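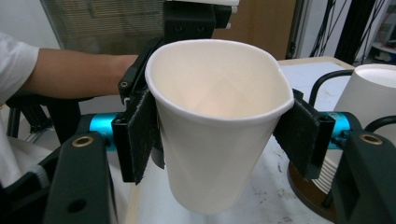 A white paper cup, seen from slightly above.

Kellaria Unified School District - Oct 9, 2023
The Board of Education has voted to merge Brusbridge Elementary and Dedine Elementary at the start of the next school year. (1/5)

Enrollment at Brusbridge now stands at 235 students. The combined school will open with 326 and will use the Dedine building, which has the larger cafeteria and a full-size gym. (2/5)

All 41 classroom teachers at the two schools will be offered positions in the district. Placement letters will be sent in January. (3/5)

Bus service will be extended to families living north of Teixeira Road. Draft routes are posted at the district office and on the transportation page. Comments may be submitted in writing to the transportation department. (4/5)

The board has not made a decision on the future of the Brusbridge building. Three proposals - including one for a preschool center - remain under review. (5/5)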